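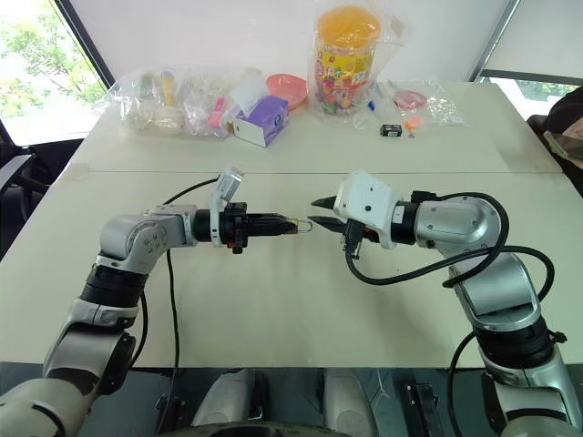
The ring had come off the cellar key at Lalovcombe, and Dirk Segers wanted it back on before Thursday, when the house would change hands.

It was a plain split ring, small, the kind the hardware store sold on a card by the register. Lụa Từ had put it in her coat pocket in the morning and it had picked up lint. She set it on the kitchen table and went to fill the kettle.

"That's not the one," Dirk said.

"It's a ring."

"The old one was bigger."

"The old one is in the river," she said.

He had dropped it himself, off the footbridge, trying to get the key loose to show the agent. The key had landed on the boards. The ring had bounced once and gone through the gap. He had told the story twice already and each time the gap got wider.

He tried to open the ring with his thumbnail. The nail bent. He tried the edge of a butter knife and the ring jumped away across the table, rolled, and lay down near the salt. Lụa picked it up and handed it to him.

"Your mother used to do this with her teeth," she said.

"She had good teeth."

The house had thirteen keys. Most of them opened things that were gone, a shed, a bread bin, the side gate the Cladine boys had backed a trailer into one July. His mother had kept every one on a nail behind the pantry door with a paper tag tied to it. The tags were in pencil and he could read 8 of them. The cellar key was the only one the buyers had asked for by name.

Lụa sat down across from him. "Give me one side," she said.

She held the ring by its edge between finger and thumb and kept her elbow on the table. Dirk leaned in and worked the knife tip between the two coils. Their heads were almost touching. He could smell the rain on her coat, which she had not taken off.

"Don't push," she said. "Twist."

He twisted. The coils came apart a little and she slid the key into the space with her other hand. He took the knife away. Then it was a matter of walking the key around, a bit at a time, until it dropped through to the inside and hung there.

"Done," she said.

The kettle had boiled and clicked off. Dirk held the key up by its new ring and then put it down on the envelope with the others.

"Do you want to go down and try it?" she asked.

He looked at the cellar door. There was a coat on the hook that nobody had packed.

"After the tea," he said.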